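From: Farah Harahap
To: plumham-aquarists list
Date: 5/5/26
Subject: Re: [plumham] Water changes in an upstairs apartment??

Ilham Hidayat wrote:

> Hi all, sorry if this has come up before, I did try the archive but the
> search only seems to bring up the swap meet announcements. I've moved
> into a second floor place and the tank came with me (50 gallons, planted,
> mostly tetras and one very bossy gourami). At the old house I just ran a
> hose out the back door and let it drain onto the roses. Now the tank is in
> the bedroom, the bathroom is down a hall with a bend in it, and the only
> thing below my window is my landlord's parked car.
>
> I did the first two changes with buckets and my back is done. I've also
> already put a good bit of tank water into the hall carpet. Do people in
> apartments really do this every week? Should I be looking at one of those
> faucet pump things, the Dradix or whatever, or is there a smarter way?
> And how much should I be changing anyway? I hear a different number from
> everyone I ask.
>
> Ilham

Hi Ilham, and welcome to life above ground level!

I've kept tanks in apartments for most of my adult life and I have poured water on nearly every surface a person can own, so I feel qualified to answer this one at length. Get a coffee.

First thing, throw away the idea that you have to do it all in one go. When I had a garden I did a great big change every Saturday with the hose running and the radio on, and I loved it, and when I moved upstairs I tried to keep doing exactly the same thing with buckets. It lasted a month. What I do now is 25 percent once a week, in two sessions if I'm tired, and the fish could not care less. My plants are better than they were in the house, to be fair the light is also better. If your nitrates are staying low and the tetras are eating, you're changing enough. Test before a change for three or four weeks running and write it down somewhere, and you'll have your own number, which beats anyone else's including mine.

Second, the faucet pump. I know half this list swears by theirs and I'm going to get emails. The Dradix did work for me in my last place, where the kitchen faucet was old and ugly and had a proper thread on it. In this apartment the faucets are all smooth modern things with a pull-out sprayer and nothing screws onto them. Before you spend anything, go unscrew the little aerator on the bathroom faucet and see if there's a thread behind it. If there is, take it to the hardware store in your pocket and match it there. The other thing with faucet pumps is they use a lot of clean water to pull the dirty water out, and if you're metered you will notice. I paid 89 dollars for mine with the extra length of hose and I think I used it a dozen times before I moved.

So, what I'd do in your shoes. You've got a bedroom, a hall with a bend, and a bathroom. The tank is higher than the bathtub, I assume? If the water surface is higher than the rim of the tub then gravity will take the water out for you, for free, bend or no bend. Gravity does not mind corners. It minds kinks, and it minds you forgetting about it while you answer the phone. Get a hose long enough to reach with some slack, put a clip on the tub end so it can't jump out, and start the siphon with the hose already full. Please don't start it with your mouth, I did that for years and the taste of mulm is with me still.

Watch the first one all the way through. Stand there and be bored. Once you know how long your tank takes to drop to the level you want, put a strip of tape on the glass at that level, set a kitchen timer for a bit less than that and you can go do something in the next room. I also have a hole drilled in my intake tube right at the level I want to stop at, so when the water reaches it, air gets in and the siphon breaks all by itself. Two minutes with a drill bit and it has saved my floor more than once. Also saved the ceiling of the man downstairs, Yusof, who is a very patient person but who did come up in his slippers one evening holding a saucepan.

Refilling is the harder half, because gravity is now against you. You have a few choices. Buckets, which your back has ruled out. The faucet pump in reverse, if you've got the thread. Or what I do, which is a big lidded bin in the bathtub with a small pond pump in it. Fill the bin from the faucet at the right temperature, dose your conditioner, give it a stir, drop the pump in and send it back up the same hose. Mine is a Gromel, one of the little ones, and I have no complaints except that the cord is too short. Please do check the lift on the box against how high your tank rim is, measured from the bottom of the bin. I didn't, the first time. I had a pump humming away like mad and a hose full of water going absolutely nowhere.

And keep the plug end dry. Make a drip loop in the cord, so it hangs down lower than the outlet before it comes back up. If the only outlet is in the bathroom, make sure it's the kind with the test button, and press the button once in a while.

Carpet: old bath towels under both ends, every time, even when you're sure. I bought a pile of them at the thrift store and they are fish towels now and forever. If you've already soaked the hall, get a fan on it tonight with the door open. Don't wait for the weekend. Tank water smells of nothing for two days and then it smells of pond for the rest of your lease.

About the hose itself, the clear vinyl stuff is fine and you can see what's moving through it, but it has a memory like an elephant. It comes off the roll in coils and it wants to stay in coils, and a coil that lifts itself up over the lip of the tub is how most people get wet. Lay it somewhere warm for an afternoon before the first use. I uncoil mine on the bed in the sun – yes, on a towel once it's been used, I'm not an animal – or run hot tap water through it for a minute and then pull it straight while it's soft. Thicker walls kink less. Store it in big loose loops, never tight ones, and hang it so both ends point down and drain out.

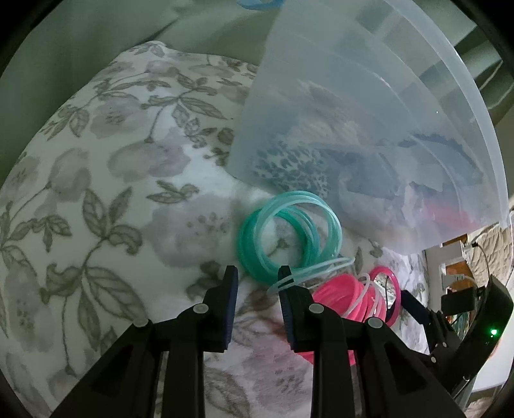 Ilham wrote back to me off list while I was typing all this to say the tub rim is lower than the tank by a good margin, the bathroom faucet does have a thread, and the real worry now is the gourami, who attacks the end of the siphon every single time and has to be fended off with a net. I'm told I may share that. My advice there is to feed the gourami at the far end right before you start, or else put a bit of coarse sponge over the intake with a rubber band, and let the fish beat that up instead. Mine used to do the same. I think they just take it as an insult.

A couple of smaller things while I'm on a roll.

Turn your heater off before you drop the water level. I know, everyone knows, and everyone does it once anyway. I stuck a bright label on the plug. Then put the label on the bathroom door handle while the heater's off, and you can't leave the bathroom and finish up without seeing it. Same with the filter if your intake is high up.

Ask your landlord what's in the lease about aquariums, if you haven't. Some of them want renter's insurance with water damage in it, and it is not a lot of money compared with a new ceiling. Check it says something about tanks. Mine covered a burst pipe and a leaky washer and had a separate line for "fish tanks and waterbeds," which I thought was very sweet and very 1980s.

And put the stand along a wall where the joists run into it, if you have any choice about where it goes. That size is not a monster but it isn't a nightstand either. If the floor bounces when you walk past and the surface of the water ripples, move it now while it's half empty and you've still got the energy.

For anyone who wants to read more, there was a long thread on siphon breaks in the old archive, message 1592 if the numbering survived the move to the new server. There's a drawing in it that explains the drilled hole better than I did. If somebody has a copy and can repost it I'd be grateful, mine went with my old laptop.

Oh, and Ilham, if you do go for the faucet pump after all and you've got that thread, don't buy new. Mine is sitting in a closet with all its washers and you can have it for the price of a few stems of whatever you're growing. I'll bring it to the May swap if I remember. Remind me the night before.

Farah
(two tanks, one tub, dry socks for now)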